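Paper cups after a party: which to keep, how to stack, where to store
By Lanying Wei
February 2020

In our flat in Jellomville we have many guests and few glasses, so paper cups come into the house all the time. Some are bought in a sleeve, some are left from a birthday, and some come from the tea shop. After one year I had a full drawer of them, all sizes mixed, and half were crushed. These are the habits I have now.

Sort before you stack

Put all the cups on a low table and let them lie as they fall. Do not try to stack at once. First look only at the size of the rim. Pattern is not important at this step. A plain brown cup and a red cup can go in the same stack if they have the same rim and the same height, but a tall one in a short one will stand up crooked and later the whole stack falls over.

Then take out the cups which are not good any more:
- a rim that is pressed flat or has opened at the seam
- a base that moves when you push it with a thumb
- any cup that has held milk, soup or oil
- a cup that smells of the cupboard

Cups that were used for dry things, such as nuts or buttons, can stay. I keep them in a separate stack and write a small D on the base with pencil.

Brown, red and patterned cups lying on the cartoon print:

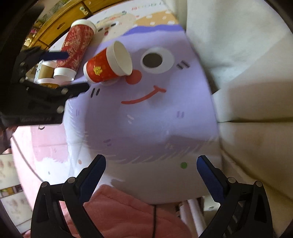
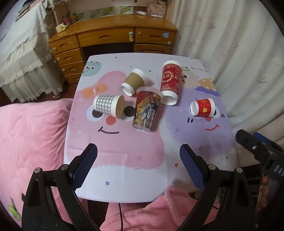
Can I wash a paper cup and drink from it again?

It is better not to. The thin lining inside becomes weak after hot water, and the seam begins to open where you cannot see it. If the cup had only cold water in it and you are still at the same party, the same person can fill it again. After that, use it for pencils, seeds or screws.

How to make the stack

Hold the first cup by the base and put the next one over it without pressing. Many people push hard to save space, and then the cups stick and the rims tear when you pull them apart. If two are already stuck, roll them between your palms a little and they will come loose.

I make stacks of 9. A higher stack bends in the drawer. When it is ready, I put it mouth down in a clean bread bag, fold the end under, and close it with a clothes peg. The old plastic sleeve is also good if it has no holes.

Where to keep them

Not under the sink and not above the kettle. I use a Dredel box with a lid, the long one for shoes, and it stands on top of the wardrobe. My neighbour Mrs Nasution keeps hers in a biscuit tin and this works too, only the tall cups do not fit.

Big packs

Last September I bought a pack of 500 from Zavent because one cup was cheaper. In the winter I counted and 221 were still there, and the lower ones had taken a bend from the weight. Now I buy small packs, 2 at a time, and finish one before opening the other.

The table

When the cups are away, wipe a printed top with a soft damp cloth and dry it with another. Sticky rings from juice need a warm cloth left on them for a few minutes. Do not scrape with a knife, and keep the rough side of the sponge for pans.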